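Let the Robot Miss

I want to make a case for something that sounds like bad engineering. If you have a robot arm that picks things out of a bin, and you want it to get better at picking things out of a bin, you should let it fail a lot, on purpose, and you should write down every failure with more care than you give to the successes.

This has been on my mind since March, when our small group started what we call the Susine runs. Susine is the picking program, the part that looks at the bin and decides where the tool should go down. For most of its life it was trained the way nearly everybody I know trains these things. You collect a big pile of attempts, you mark each one as a pick or a miss, and you let the learning sort it out. It worked fine. It worked well enough that we stopped asking questions about it for the better part of a year, which I now think was our biggest mistake.

The trouble is that a miss is not one thing. Sometimes the tool comes down in the right place and can't hold on. Sometimes it comes down in the right place and a neighbor rolls into the way. Sometimes it grabs two things at once and drops both. Sometimes it was aimed at a shiny spot that the depth camera made up out of thin air! All of those went into the same bucket, marked with the same zero, and then we wondered why Susine got timid around clear plastic and reckless around everything else.

So we tried a method I had seen used in a much simpler form at Palacios, the lab where I spent a couple of years before this. After every miss, the arm doesn't move on to the next object. It goes back to the same spot and tries again with one change. Just one. It might come down at a slightly different angle, or slower, or a bit to the side. If that fails it tries a second change, and after that it gives up and goes on. What you end up with is a lot of short little families of attempts that differ in one way only, and the learning can compare brothers and sisters instead of strangers.

We call this stage Sterano, for no reason I can defend (somebody typed it as a folder name and it stuck). The rules fit on an index card. Retry in place. Change one thing. Never reset the bin by hand between tries in a family, even if the object has shifted, and log the shift. That last rule caused the most arguing, and I'll come back to it.

The choice of objects matters more than I used to believe. For a long time we used blocks and boxes, with a few bottles to feel adventurous. They're easy to buy and easy to draw on a slide. A bin full of blocks will teach you to pick up blocks. What you want is a mess, with hard things leaning on soft things and see-through things sitting next to bright ones, so that the arm has to deal with what touching one object does to the one beside it. 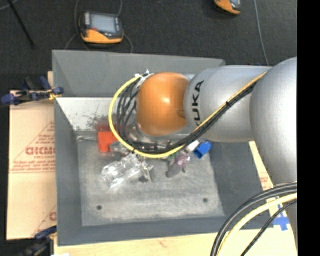 Small piles have turned out to be better for this than deep ones, and that surprised me. With a deep pile you get plenty of picks, but when something goes wrong you have no idea why, and the retry lands in a different world from the first try. With a handful of things close together, you can follow the cause. The tool pushed the fitting, the fitting pushed the plastic, the plastic slid an inch. You can learn something from an inch. I would take an hour of that over a day of digging into a full tub.

Now the result, which is the reason I'm writing this and not just muttering it to people over lunch. We trained Susine twice from the same starting point. The first version got 1,000 attempts collected the old way, one try per object and on to the next. The second got 1,000 attempts collected the Sterano way, so far fewer fresh starts and a lot more retries. Same arm, same tool, same set of objects. Then we gave both of them a set of things neither had seen, and 232 tries each.

The old one got 101 of them. The new one got roughly a third more. I had to go for a walk when I saw it.

A third more picks, with no extra robot time and no new hardware, from the same number of attempts arranged in a different order. I've worked on sensors that cost more than my car and moved the score less than that. And the gain was biggest exactly where we'd been stuck, on the clear and crumply stuff. My best guess is that with see-through plastic the first aim is almost always a little wrong, and one-try data teaches the program that the object is hopeless. With the retries it finds out that a small shift to the side is often enough. It had been giving up on things it could do!

I should be fair about the weak spots, and there are several. One arm, one bin, one lab. The new objects were new to Susine but we picked them, and our taste in objects is not neutral. The retries also beat up the soft items faster, so some things were in worse shape by the end of the collection than at the start, and that could have helped or hurt in ways we didn't track. We've started swapping them out on a schedule. I'd like to see another group run it with a suction tool, where I suspect the gain would be smaller, given that suction tends to either seal or not and there's less room for a near miss.

Then there's the argument about never resetting by hand. The people against it (half my own group, on a bad day) say it makes the comparison dirty. If the object moves after the first try, then the second try has two differences in it and not one: the change you made and the shift you didn't ask for. That's true. It's a real objection and I don't have a knockout answer. But think about what the other choice costs you. You need a person standing there to put the thing back, and the person puts it back a little wrong every time, and the wrongness doesn't get logged. The shift from a missed pick at least came from the robot, and it's the same kind of shift the robot will cause later when it's out working on its own. I'd rather have honest dirt in the data than the kind we pretend isn't there.

There's also a plain practical side. A setup that doesn't need a person after every miss can run while you eat, and when you come back you have a stack of families to look at. Which brings me to the part I love the most, and the part I think other groups will skip - sit down and look at the failures. Not all of them. Pick twenty or so at random and play them back slowly. I learned more about our tool in one afternoon of that than in the year before. It has a habit of coming in a hair late on one side, so light things get nudged before they get gripped. It's in the data now as a pattern, and Susine has started leading a bit to make up for it. We never told it to.

I know the pull in this field is toward more. More arms, more hours, a bigger number in the first line of the paper. The Ollero set, which a lot of us have used as a yardstick, is built on that idea, and I'm glad it exists. It's a good set. But every attempt in it is a single shot at a single object, and once you've seen what a retry can teach, it's hard to look at all those lonely misses without wanting to send the arm back to each one and say, go on, try it again, a little to the left.

If you run a picking setup of any kind, you can test this in a week. You don't need our code. Keep your attempt count the same, cap your retries at 2, change one thing per retry, and write down what it was. Hold back some objects that you haven't touched and don't peek at them. If it does nothing for you, I want to hear about that even more than I want to hear that it worked, and I'd especially like to know what was in your bin.

We're starting the next round now with a longer list of changes the arm is allowed to make, including how hard it squeezes. I have a bad feeling about what that will do to the plastic.

Posted 8/27/18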